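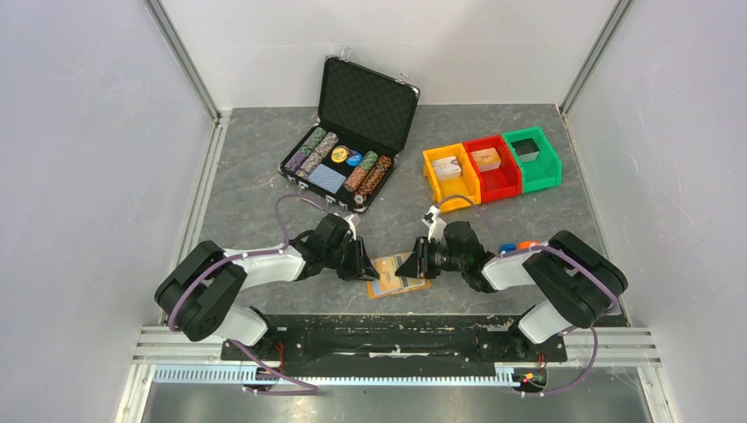

Photo: Jornano

Filed under: Manuals / Fixed Wing / Ultus

Section 2. Balancing the Ultus and setting the control surfaces

Complete this section after the wing and tail are bolted on and before the first flight. Repeat steps 1 to 6 whenever you change the battery, the motor, or the propeller. The Ultus will fly with the control throws a little off, but it will not fly well with the balance point too far back.

You will need the balance stand or a helper, a ruler, a small screwdriver, masking tape, and the stick-on weights from the hardware bag.

Finding the balance point

1. Install everything the aircraft will carry in flight, including the battery, the propeller, the spinner, and the canopy. If you plan to fly with the Hodalora camera tray, fit it now.

2. Measure back from the leading edge of the wing, right beside the fuselage, and put a strip of masking tape on the underside at 50 mm. Do the same on the other side.

3. Set the aircraft upright on the balance stand so that the pads touch the tape marks. Keep it away from open windows and fans.

4. Let go slowly and watch the fuselage. It should settle level or with the nose slightly down.

5. If the tail drops, slide the battery forward and try again. If the nose drops steeply, slide the battery back. Move it a little at a time, and refit the canopy before each check.

6. When the balance is right, mark the battery position on the tray with a pen. Fasten both straps.

Note: If the battery is all the way forward and the tail still drops, add stick-on weights inside the nose, behind the motor mount. Do not add weight to the motor itself or to the spinner.

Note: Builders who painted the tail or replaced the plastic hinges with metal ones often need nose weight. A small amount of extra weight at the tail takes a much larger amount at the nose to correct, due to the longer distance from the wing.

CAUTION: Never fly with the balance point behind the tape marks. The elevator becomes very sensitive, and the aircraft may pitch up after launch faster than you can correct it. A slightly nose-heavy aircraft needs more up elevator on landing but remains controllable.

Side-to-side balance

7. Lift the aircraft by the propeller shaft and the rear of the fuselage, with the wing hanging free. Have a helper take one end if you can't reach both.

8. If the same wing tip drops every time, tape a weight to the opposite tip and repeat. Once it stays level, press the weight into the recess under the tip and cover it with clear tape.

Setting the control surfaces

CAUTION: Remove the propeller before you connect the battery for the steps below. The motor can start without warning if the receiver has not been set up correctly.

9. Switch on the transmitter, center all trims, and set the throttle to low. Then connect the battery.

10. Check that the servo arms stand at right angles to the pushrods. If one doesn't, remove the screw, move the arm to the nearest spline, and put the screw back.

11. Look at the elevator and rudder from the side and from behind. Adjust each clevis until the surface lines up with the fixed part of the tail. Leave at least 2 threads showing inside the clevis.

12. Move the sticks and check the direction of each surface. Pull back – the elevator goes up. Push right – the rudder moves right, and the right aileron goes up. Reverse the channel in the transmitter if a surface moves the wrong way.

13. Set the travel using the throw gauge printed inside the back cover. Use the low-rate marks for the first flights.

Note: If you are using an Amaral receiver with built-in stabilization, turn the stabilization off before steps 10 to 13. With it on, the surfaces move by themselves when the aircraft is handled and you will not get a true center. When you turn it back on, tip the nose down by hand. The elevator must move up.

14. Disconnect the battery, refit the propeller, and tighten the nut.

Continue with Section 3, Range check and first launch.

Manual revision 12 March 2021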